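15 October 2025

The branch received 213 requests for account statements before noon, most of them from members preparing mortgage applications. Dragica Karagiannis took the telephone desk until two o'clock and I covered the counter.

The matter of the Norner loan was reopened. The member holds a balance of $3,668 on a Baltix store card and had been told by the lender that the account was 100 days past due. Our records show payment in full of each installment through September. I advised the member to dispute the entry in writing, to enclose copies of the receipts, and to keep the originals. The letter to Baltix was signed at the counter and mailed in the afternoon. 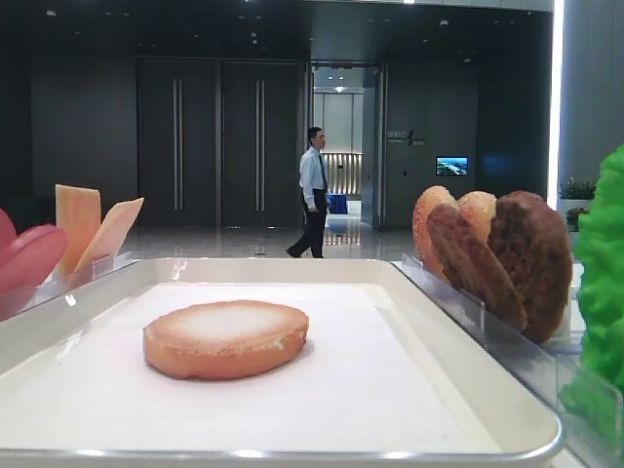
On the tray, Wednesday.

Mrs. Karagiannis raised the question of joint accounts at Zatmont. Members continue to believe that a divorce decree removes a name from a loan. It does not bind the lender, and the account remains on both reports until it is paid or refinanced. She will revise the leaflet and send it to Hoxha for printing - the present wording on page two is to be struck entirely.

A request to close an old card with a limit of $1,791 was deferred at the member's own wish. I explained that closing it would raise the share of available credit in use. The member will return with the most recent statement.

Filing for the Norner matter is complete except for the second receipt, which remains to be copied. Counter closed at five.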